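Org > Student projects > Fladell robotics club > Yurii Hrynyshyn

Yurii Hrynyshyn
Good evening from the club. I promised in December to write more often about our project, so I try to keep my word. It will be a small thread, nine posts if I count well.

2/ For the new followers: our team is named Cevov, and we are students from different years. Our task for this season is to pick up a puzzle cube from the table with a robot hand and put it in a round tray. It sounds like a task for one evening. We are in the third month of it. 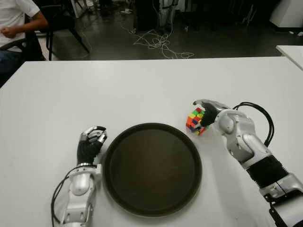

3/ The rules for the Kanditz student meeting are short this year, two pages, and I like them very much. The cube must go into the tray and the fingers must let go of it. A throw is not allowed. We decided to use only the right arm for the grasp, so in our setup the cube lies near the far right side of the tray and the left hand just waits by the rim. Maybe later we will give the left hand some work too, but first one hand has to be reliable.

4/ The hardest part for me is the thumb. When a person takes a cube, he does not think where the thumb goes. I had to think about it for two weeks. If the thumb closes too early, it pushes the cube away, and the other fingers arrive to nothing.

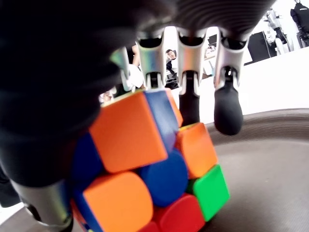
Robot hand over the cube, close view.

5/ So now we close the fingers in an order. First the thumb goes to its side and waits, then the others come down slowly. My teammate wrote this part in one night and I spent the next day to understand his variable names. Please, friends, give names to your variables.

6/ Some numbers, because people asked me. This week we made 119 attempts. I do not publish the success rate yet, I want to check the log first. Changing the start angle of the wrist took us 16 tries before we agreed on one value.
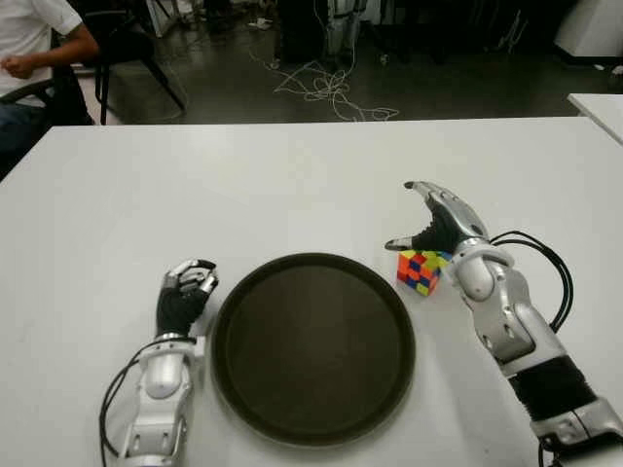

7/ What we still want to do before Kanditz:
- make the opening of the hand a little smaller
- write down the cube position before every attempt (we forget!)
- try the same program with the cube turned to other angles

8/ One thing I have learned is to change only one setting at a time. I knew this rule from school, and still I changed the speed and the closing order together and lost a full afternoon with it.
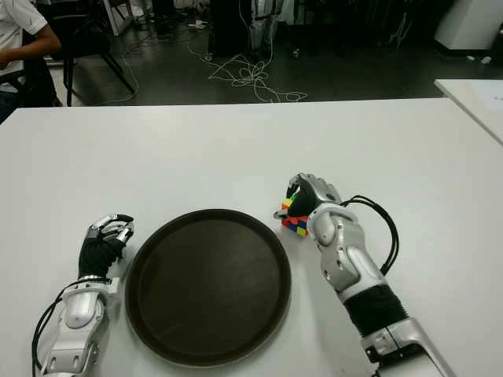 After that afternoon we keep a paper notebook next to the laptop. One line for one change, with initials. It is slow and a bit boring, but when somebody asks "why is the speed 3 now?" we can find the answer.

9/ If your club also works on grasping, please write me which order of fingers you use. I am very curious about thumb first or thumb last. I will answer everybody, maybe with a delay, I have exams.

Recent from this author
Our first week with the new hand
How we chose the task for Kanditz
Notes from the Fladell open evening
Question about wrist cables, with your answers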